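Notebook, July, morning session and then the afternoon after the wind died

Start block sensors, second go. Léonie Baudry came in to do her 200 starts again because the first set was junk. My fault: I had left the sampling rate where the hurdlers had it, so every push off the blocks looked like a staircase. She was polite about it in the way sprinters are polite, which is to say she stretched at me for ten minutes.

Rear pedal now reads properly. Front pedal still drifts when it warms up. Liesl thinks it's the glue under the strain gauge. I think it's the amplifier. We have agreed to be annoyed with each other until one of us opens the thing up.

Settings for whoever does this next: rear block at 86 on the scale, front block wherever the athlete wants it, then leave it alone. Dalgleish moved it between reps last time "to be helpful" and we lost the lot.

Curve work after lunch. Léonie tends to run wide coming off the bend, and the timing gates at the Nindell track are set for people who don't. Gate 2 missed her on the first run and then went off for a pigeon. The pigeon's split is in the log. I've flagged it but not deleted it, in case it improves.

Moved the gate in toward the lane line and it behaved for the rest of the afternoon. Her last run was the tidiest of the day and the only one with the laptop asleep.

Stride counter: the Plernodia software still closes itself if you rename a run while it's saving. Don't rename a run while it's saving. Frame rate is down to 210 from now on, as anything higher fills the disk before the athlete has her spikes on.

Liesl Reisinger wants the blocks back by the evening for the Rivorance juniors. Told her yes. Have not told her the carry case has a broken latch and opens on stairs.

To do: re-zero front pedal cold, then again after more than 200 pushes with the hand press. Ask Léonie for her own spike plates, the spare pair changes how she sets her foot. Buy tape. Print the lane sheet again with the staggers the right way round.

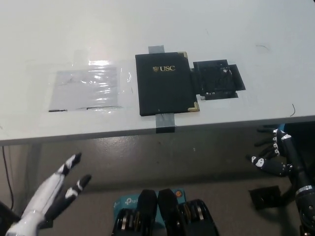

Also to do, added while locking up: the long extension lead is still trackside by gate 2, and it's due to rain.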